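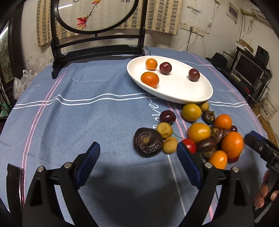
Mwanaisha reckons I should have started with oranges and nothing else, and that mixing in mangosteens in the first week was asking for trouble. She left that under my last post, along with a question about the springs, so I'll try to answer both.

She's right about the oranges, of course. A big orange is a lovely thing to grip: it's round, it has a bit of tooth to the peel, and it doesn't mind being squeezed. A mangosteen has that frilly collar of sepals on top, and if one pad lands on the collar and the other lands on bare skin the whole fruit swivels. But that's exactly the bit I find fun! I could do oranges all day and learn nothing new about my linkage.

For anyone who missed the earlier posts, the grippers are the hand-held sort. You carry one, squeeze, and the two arms close on whatever is between them. No motors yet. The idea is to get the fingers right by hand first and bolt them on to an arm later (Kuldeep has one half built under his bench at Grellolov, our shared workshop, and it has been half built since May).

The pads are on their fourth version. Version one was flat and smooth and plums shot out of it like soap. Version two had foam, which was brilliant for one evening and then came unglued. Version three had ribs but they were too deep, and they left little stripes on anything ripe. These ones are blue, ribbed, much shallower, and I'm really pleased with them. Small fruit is still a problem when it's sitting right up against something bigger, as the tips want more room than there is, so I've been piling things close together on purpose. Easy mode is a plate. Hard mode is the heap on the cloth.

Now, the springs. Upendo gave me a bag of them from an old job lot and I used the stiffest ones, thinking more return force would feel crisp. It felt crisp for ten minutes and then my hand ached. I've gone down two sizes and it is so much nicer. The arms open a bit more lazily but you can do a whole evening without swearing at it.

The pins took longer than anything else. If the holes are tight the arms stick halfway, and if they're loose the pads don't meet square, and you only find out once you've pushed all the pins in. I ended up reaming every hole by hand with the little Šindelář reamer, a few turns at a time, trying the pin, a few more turns. Very soothing with the radio on. Atieno has asked for the drawings and I'll put them up once I've fixed the hole spacing, which is wrong in the file and right on my workbench.

I keep a tally in a notebook. So far it's 1486 grabs, of which 1127 ended with the fruit where I meant it to go. I was delighted with that until Sena pointed out that 900 of the grabs were citrus. Fair enough! More plums, then, and more mangosteens, and I want to try grapes if I can find some firm ones.

Next job is a thinner tip. I've cut two out of the Tallus sheet already and they bend more than I'd like, so I might try doubling them up at the root and leaving the last bit single. If anybody has glued that stuff to itself and had it hold, please tell me what you used, as the tube I bought says it's unsuitable in very small letters on the back.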